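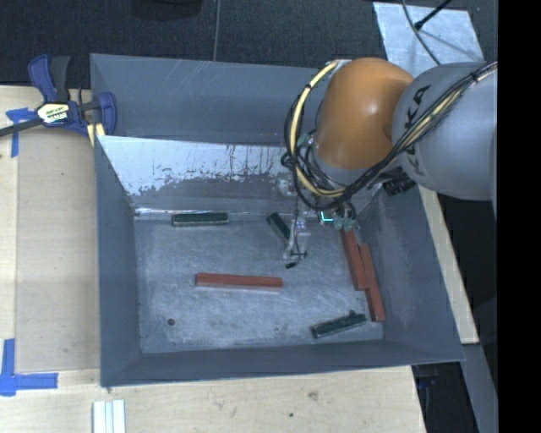

Stukstead Adult Reading Program
Progress report to the Wurholm Fund
Prepared by Hülya Baysal, program manager

This report covers the second half of the grant year. Spending is in line with the budget we sent you last summer, apart from the two items explained under Costs.

Enrollment

We had 62 adults enrolled at the end of the period. Most joined through the library desk or were sent to us by the job center. The evening group filled quickly and has a short waiting list. The morning group has room, mainly on account of the bus timetable change, which leaves a long gap before the first class. We have asked to move the start time back by half an hour and expect an answer in February.

Attendance held up well until the holidays and then dropped. It has been slow to recover in the beginners' group. Tutors are calling anyone who has missed two sessions in a row. Several learners told us they had changed shifts at work and could not make their usual class, so we now let people switch between morning and evening without filling out a new form.

Teaching

Each learner is assessed on entry and again after twelve weeks. Of those who have reached the second assessment, 35 moved up at least one level. The weakest results were in spelling. The workbook we were using moves through it too fast, and the tutors have gone back to the older Plana sheets for the first few units.

The family reading sessions on Saturdays are going better than planned. Parents bring a book from home or borrow one from our shelves. We would like to keep these sessions going next year and will include them in the renewal request.

Staffing

One part-time tutor left in the fall. Her hours were covered by the other tutors until a replacement started. Training for the new tutor is complete except for the assessment module.

Costs

Book purchases came in under budget. Room rental went over by almost $700 after the Zürcher Building raised its evening rate. We covered the difference from the book line, as your guidelines allow, and the new rate is fixed through the end of the lease. Printing was also slightly over, for the reason given under Teaching.

Next period

We plan to run a second beginners' group if the morning start time is approved. The learner survey goes out in February and the results will be in the final report. We still need your office to confirm which version of the outcomes form to use, as the one on file has no space for learners who switch groups.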